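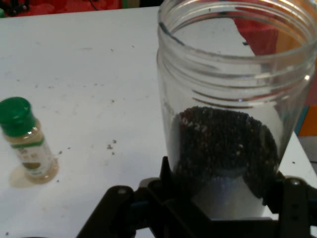
The jar, the spice bottle and the gripper, from the wrist camera.

So the arm is getting somewhere! I've been building this thing at the shared workshop since September, and the whole point (my point, anyway) was to get it handling ordinary kitchen containers. I named the project Alham, which was a street I used to live on, and now I can't call it anything else.

Containers are mean. A jar that's see-through is the worst of the lot, as my detection code keeps finding the table behind it and deciding there's no jar there. I printed the first set of fingers way too narrow, 29 mm across the pads, and a wide jar just laughed at them. The new set opens to 94 mm and sits on a splayed frame, so the fingers come up on both sides. Much better! I also went from four screws to 6 on the bracket after Damian Pfister leaned over my bench and wiggled it with one finger. Fair enough, Damian.

The seeds are there for weight. I tried water at first — please don't do this near a motor driver — and then rice, and then I found the little black seeds, which pour nicely and get absolutely everywhere. I'm still finding them in my sleeves.

What still bugs me is the grip force. The servo reads its own current, and I cut it off at a set value, but plastic gives a little and glass doesn't, so one number won't do for both. Out of my last batch of 84 tries the log has far too many marked "squeeze timeout." I'm going to try a slower close over the last few millimeters and see if that calms it down.

Next up is the cable run, and then lids. I'm scared of lids.

Comments

Domenica Reisinger
Try a strip of bike inner tube on the finger pads. It grips glass and plastic about the same and costs nothing if you ask at a bike shop.

lehner_k
What are you using for the slow close, a ramp or just steps? Mine buzzed like crazy with steps.

Damian Pfister
The bracket is still a bit wiggly.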